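Clearing a false grip fault caused by window glare

14 shares | 8 comments

Applies to: two-finger grippers with a wrist camera, controller running Honov 2.

Symptom: the arm stops near a window with the fingers open and logs "object held". It then refuses the next pick. At the Clerkholm site this was first logged in September, always at stations facing daylight. The fault is a safety matter as well as a nuisance, as an operator who trusts the message may clear it by driving the fingers open and shut with a hand nearby.

Before you start

Press the stop button and wait for the drive light to go out. Keep hands away from the linkages. They can still move under spring load for up to 30 seconds after power is removed.

1. Confirm the fault is false

Look at the fingers directly. If there is anything between them, stop here and follow the normal release procedure. If the gap is clear, read the finger position from the pendant and write it down.

2. Save the log

Export the last 28 entries before restarting. Ambaye keeps them in memory only, and a restart wipes them.

3. Check what the wrist camera sees

Restore power in slow mode. Hold the wrist still, facing the window, and open the live view. Look for bright areas in the space between the fingers. Repeat with the camera turned to a clear outside view – a curtain spreads the light and can mask the problem.

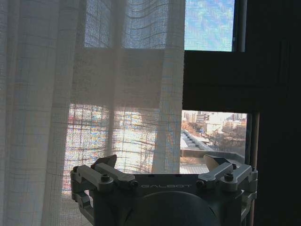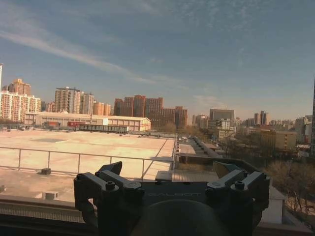 City buildings and bare trees are in view past the gripper in both. Detail of this kind is what the grip check can mistake for the edge of a part.

4. Limit the exposure

In the Alley settings page, switch automatic exposure off and lower the gain one step at a time until bright areas no longer wash out. Do not go below 8, or dark parts will be missed.

5. Add a position check

Set the grip test to need both the camera result and the finger position. With the fingers fully open, "object held" must then be rejected. Run the empty test at each window station and export the log again.

If the fault returns, lock the station out and report it with both logs attached.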